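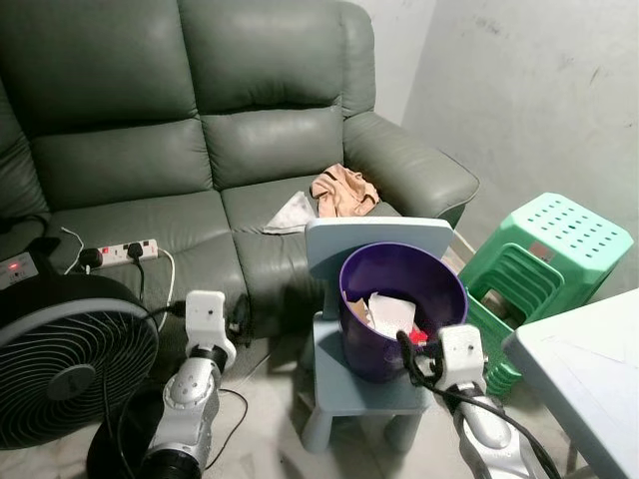 Skamedon Wearables Lab – Battery and Sensors Team

Home Reviews Lab Notes Interviews Contact

June 2018
By the Lab Notes desk

Most fitness bands are sold with a battery figure measured in days. The firmware lead at Plakik, a small company that writes power management code for other makers' bands, would prefer a figure in milliamp-hours per task. We spoke by phone in May, shortly after the company finished a test of the Staketti, a band with a monochrome display and an optical heart rate sensor. The lead asked to be quoted by role only.

The test used 205 bands, worn by staff and paid testers. Each band wrote a log entry whenever a component changed power state. "People assume the screen is the big cost," the lead said. "On this display it isn't close. The optical sensor took the largest share, and the radio came second."

The sensor's cost depends on how often it samples and how bright the LEDs have to be. A loose strap lets in outside light, the reading gets noisy, and the firmware raises the LED current to compensate. In the logs, bands worn loosely overnight drew more current than the same bands worn firmly during the day. "You can see the point where somebody moved the strap one hole. The current drops and stays there."

The radio figures took longer to explain. A band that is in range of its phone connects on a fixed interval and sends whatever it has stored. A band that has lost the phone starts advertising, and early firmware did this at the fast rate with no limit. One group of testers left their phones in lockers during shifts, and their bands ran flat almost 6 hours ahead of the rest.

The fix was a back-off schedule. The band now advertises quickly for 300 seconds, then slows down, and slows down again if there is still no answer. Reconnecting takes longer as a result. "We had complaints about that inside the company. You walk back to your desk and the step count is stale for a bit. I can live with it. Pressing the button forces the fast rate anyway."

I asked why the company does not simply fit a larger cell. The lead pointed out that Plakik does not make the hardware. The case for the Staketti comes from Dewulf, and its inside height was settled before the firmware work began. A thicker cell would have meant new tooling for the case and a new charging cradle.

Charging habits were logged as well. Testers fell into 3 groups: those who charged nightly, those who waited for the low battery alert, and those who topped up for short periods while showering or dressing. The last group kept the most complete sleep records. The nightly chargers, as expected, had almost none.

The lead would not give a release date for the revised firmware. It is with Dewulf for approval, and the remaining open item is a clock drift fault seen after a full discharge. "The band restarts with the wrong time and files the first few readings under the wrong day. It's an ordering problem in the startup code. We know which line."

Last updated: same month as publication, to correct the description of the advertising schedule.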